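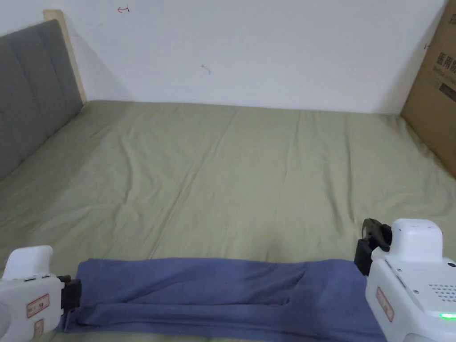

Sage green, and staying that way.

By Birsen Gökçe
Posted in August

So I've been sleeping badly since we moved to Herkham, and I finally decided to do something besides complain about it. The freight line runs behind our street and there's a train at 1:48 every single night. Then I lie there doing math. If I fall asleep now I get five hours. If I fall asleep NOW I get four and a half (you know how this goes).

I tried the tea, I tried the breathing thing, I tried a podcast about canals that was far too interesting. What's helped most so far is getting up. Fifteen minutes in the kitchen with a dull book, then back to bed.
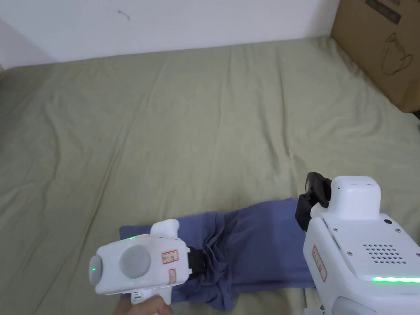
What I changed

First, the phone lives in the hallway now. I bought a little alarm clock at the Pratano sale and it ticks, but I've made my peace with it. Second, no coffee after lunch - this one hurt. Third, I stopped napping on the couch at seven, which my husband had been gently suggesting for months!
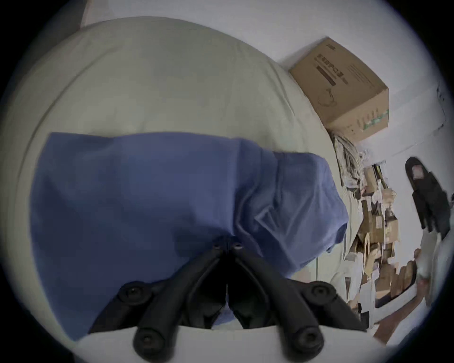
Hamidreza Rashti wrote in after my last post to say that earplugs never worked for him, but a fan did, running all night even in winter. He lived by the Dedamness crossing for years and swears he stopped hearing the trains by the second week.

I borrowed a fan from my sister on Tuesday and I'm on night three. It rattles a bit on the high setting, so I keep it on low and point it at the closet.
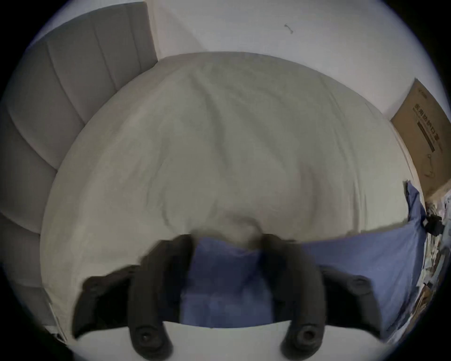 Last night I woke up at 1:48 anyway, out of pure habit, but I was asleep again before I got to the math. I'll give it another couple of weeks before I buy my own. My sister wants hers back by the end of the month.

Get new posts by email. Enter your address to subscribe.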